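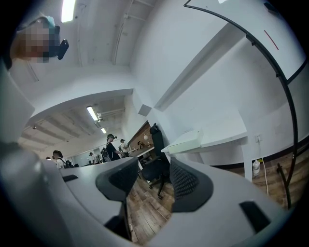
Brown plank flooring, with a teal cap or band at upper left.

Payments Reconciliation Analyst (Digital Accounts)
Grulter, Operations Division
Full-time, permanent, hybrid
Reports to: Leandro Villanueva, Head of Settlement Operations

Background

Grulter provides account and payment services to small businesses through a mobile app and a web portal. Customers hold a current account, send and receive bank transfers, issue cards to their staff, and collect payments by direct debit. Grulter does not operate branches. Customer money is held in pooled accounts at partner banks, and the balance of each pooled account must match the sum of the customer balances recorded in our own ledger at the close of every business day.

The Settlement Operations team performs that match. The team also investigates differences, posts corrections, and prepares the daily safeguarding report. We are adding one analyst to cover the direct debit and card settlement streams, which are moving from the old batch ledger to Listero, our internal ledger system. The move is scheduled to finish in July. The person appointed will work on both systems until then.

Duties

Run the morning reconciliation of bank statements against the ledger for the assigned streams. Statement files arrive from 6 a.m. and the first match must be signed off by noon.

Investigate unmatched items. Typical causes are duplicate entries, late returns, rejected transfers, exchange rate rounding, card chargebacks posted to the wrong period, and missing reference fields. Each item is given a reason code and an owner before the end of the day on which it is found.

Prepare correcting entries for review. Analysts do not approve their own entries. Entries above the team limit go to the Head of Settlement Operations.

Maintain matching rules in Tejada, the reconciliation tool. This includes writing new rules when a partner bank changes its file layout, testing them against past files, and recording the test results.

Answer questions from Customer Support on payments that are delayed, returned, or credited to the wrong account. Answers are written in the ticket in plain words so that support staff can pass them on to the customer without rewriting them.

Contribute to the monthly aging report. Items open for more than 21 days are listed individually with a written explanation.

Assist with internal and external audit requests for the assigned streams.

Volumes

The two streams together produce around 3,000 exceptions a month before automatic matching. Volume is highest on the first and last business days of the month. Leave is not normally granted on those days, and applicants should take this into account.

Required

At least two years in bank reconciliation, payment operations, settlement, or fund accounting.

Working knowledge of double-entry bookkeeping. You will be asked to post a set of entries by hand at interview.

SQL sufficient to join several tables, group results, and explain a difference between two totals. Experience with a particular database product is not needed.

Ability to read structured payment files and locate a field from a written specification.

Clear written English. Most of the work is documented in tickets and procedure notes, and other teams depend on them.

Useful but not required

Experience with card scheme settlement reports or direct debit return codes.

Experience of a ledger migration, in any role.

Basic scripting in Python or a similar language.

A current or partly completed accounting qualification. Grulter pays exam fees for the first attempt at each paper.

Not part of this role

The analyst does not handle customer onboarding, identity checks, fraud alerts, or credit decisions. Fraud cases found during reconciliation are passed to the Financial Crime team with the supporting entries attached. System development on Listero is done by Engineering. The analyst may be asked to test releases and report defects.

Hours and location

Standard hours are 7:30 a.m. to 3:30 p.m. with an unpaid break. A late shift, 11 a.m. to 7 p.m., is worked one week in four. Two days a week are spent at the office in the Fasusus building, second floor. The remaining days may be worked from home, subject to a stable connection and a room where customer data cannot be seen or heard by others. The first six weeks are office-based.

Pay and benefits

The pay band is stated in the application portal and is the same for all applicants at this grade. The late shift carries an allowance. Benefits are a pension contribution, medical cover, paid study leave, and a commuter pass on office days. The probation period is six months.

Selection

Stage one is a review of the written application. Stage two is a timed exercise, taken online, lasting 70 minutes. It consists of a bank statement, a ledger extract, and a short set of unmatched items to be explained. A calculator and spreadsheet may be used. Stage three is an interview with Leandro Villanueva and one member of the team, and includes the bookkeeping task mentioned above.

Applicants who need an adjustment to the exercise or the interview should say so in the application form. Requests are handled by Human Resources and are not shown to the interviewers unless the adjustment affects how the interview is run.

How to apply

Submit a resume of no more than two pages and a short statement through the careers portal, under Operations. The statement should describe one reconciliation difference you investigated, how it was traced, and what was changed afterward. Remove customer names and account numbers. Cover letters are not read.

Applications are reviewed in the order received, and the posting is closed once the shortlist is full. All applicants receive a written reply. Agencies should not submit candidates for this position.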